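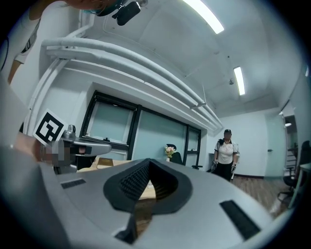 I've had the Pliltum table for seven months now, so I reckon I'm allowed an opinion. I bought it from Gallonard in May after the old one finally gave up on us mid-dinner (soup everywhere, long story), and I wanted something in a light wood that wouldn't make the room feel smaller. We've got those fat white pipes running across the ceiling and strip lights up there too, so anything dark and heavy would have been grim. The pale top helps no end! It makes the whole place feel a bit softer, even on a miserable afternoon.

Putting it together took me and Amancay Lucero up to 5 hours, though we did stop for lunch. The bolts are fine, the instructions are dreadful — step 7 is printed twice and the drawing is different each time. Get a proper Allen key as well, the one in the box is rubbish.

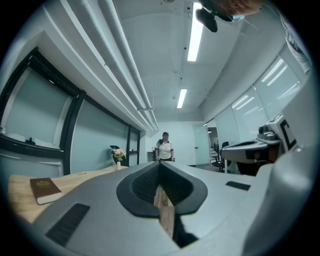 The honey-coloured top, with a book and a few flowers on it.

The finish is what sold me. It's a warm colour without going orange, and a little white vase of pink and white flowers looks lovely on it. Brown hardbacks look good on it too, if you're the sort of person who leaves books lying about (I am). It wipes down easily, but do use coasters. I got one ring from a mug of tea in the first week and it's still there if you know where to look.

Wobble: none so far, and I lean on it a lot. I looked at the Carrasco as well, nicer legs but far too shiny, and the Porkum was just too narrow for us.

Delivery was late by two days and they left it at the wrong door. Four stars, and I'd buy it again, but I'd pay extra for someone else to build it.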